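How to Start a Gripper Session Without Annoying the Whole Floor

Updated 2024-01-19

These are the house rules for handheld grippers at Akesdale. They are short, which has not stopped people from skipping them.

1. Wipe both fingers and check the square marker. A smudged marker ruins the tracking, and the Ellov software will cheerfully record all 200 takes before it mentions it.

2. Open and close the gripper fully a few times. If it sticks, put it in the repair bin. The drawer is for grippers that work, a distinction we still have to make in January.

3. Look at the floor before you walk. Cables go where they like. Move yours to the wall side, and step over other people's instead of kicking them straight.

4. Wearing a backpack rig? You are deeper than you think. Turn slowly, and leave the person beside you room to do the same.
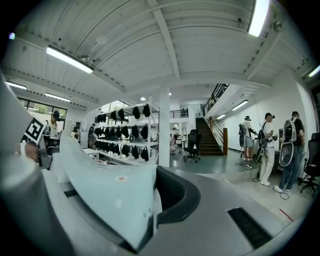 Gripper in hand, with three backpack rigs at the counter and cable on the floor.

5. Keep the stairs out of your route. Rigs stay on the ground level, whatever your task card says.

6. Log the session in Baran before you take anything off. "I'll do it after lunch" has cost us 885 takes so far.

Battery swaps are covered on the Batberg page.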